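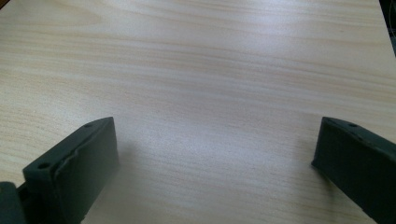

Karnley Library Opens Its Recipe Archive to Home Cooks Everywhere

KARNLEY, July 2020 — The Karnley Public Library has put its entire collection of local recipes online, free to read and print. The archive holds over 2,000 recipes from church suppers, school fairs, family notebooks and the backs of old seed catalogs, and it's a joy to browse!

Work on the archive began with the Ní Mhurchú collection, a set of 195 handwritten cards given to the library by a family that ran a bakery on Plellum Street. The cards cover soda bread, oat cakes, a very dark gingerbread and a plum tart that calls for "butter the size of an egg." Each one has been scanned front and back, with a typed copy next to it for anyone who has trouble with the handwriting.

Readers can search by ingredient, season or decade. Another 400 recipes came in by mail and email after the library asked for them in March, many from former Karnley residents now living in Urnholm and farther away. Pickles did especially well — there are pages and pages of them.

The library is still looking for recipes from before 1950, main dishes most of all. Stains, torn corners and missing steps are fine. Originals are returned after scanning, and photocopies are welcome too.

The archive is open now through the library's website, and no library card is needed. Printed copies can be requested at the front desk or by phone during regular hours.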